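Can a robot do the put-away and packing jobs in a small repair shop yet?

Posted by Halyna Mykhailiuk, 22/11/2021
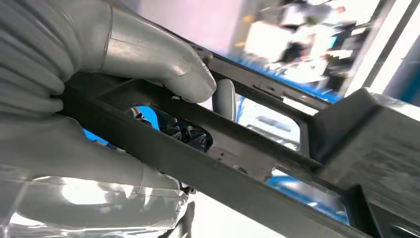 I run a two-bench repair shop in Edbridge and most of my day goes on jobs that aren't repairs. Picking a metal frame out of a bin, turning it the right way up, holding it while something gets screwed on, then wiping down and sweeping. I can't get an apprentice. Is there a machine that would take on even part of this, or should I stop looking? I have no programming background.

Print this page | E-mail to a friend

Thijs Van Loon
Depends which part. Holding is the easy bit. A hand with proper fingers can wrap around an odd-shaped bar and keep hold of it while you work, and you can get much the same from a decent vice. Picking one part out of a jumbled bin is a lot harder, and cables make it worse again.

We trialled an arm at the Vikcombe depot in September. It was set up to move brackets from a tray to a fixture, 206 brackets over the trial, and it dropped 27. Most of the drops came when the tray had been bumped and the parts weren't sitting where it expected. Sweeping we gave to an ordinary robot vacuum, which copes as long as the floor is clear of offcuts.

For two benches I'd organise the parts into trays first. You'll save time whether you buy anything or not, and any machine you get later will need it done anyway. Ask the seller to run your own parts, mixed up, before you pay.

Elibariki Ndung'u
No. Maybe in 5 years. My brother-in-law still can't get his to fold a towel.

Reet Žukauskas
Agree with Thijs on the trays. I'd also check your power and your insurance, as mine wanted a guard around anything that moves by itself. The wiping down I still do by hand.

3 people found this useful | 5 shares

Related
Robot vacuum keeps stopping on metal filings
Best colour for labelling parts trays
Has anyone used the Kikitz bench clamp?
Window-cleaning robots: worth it?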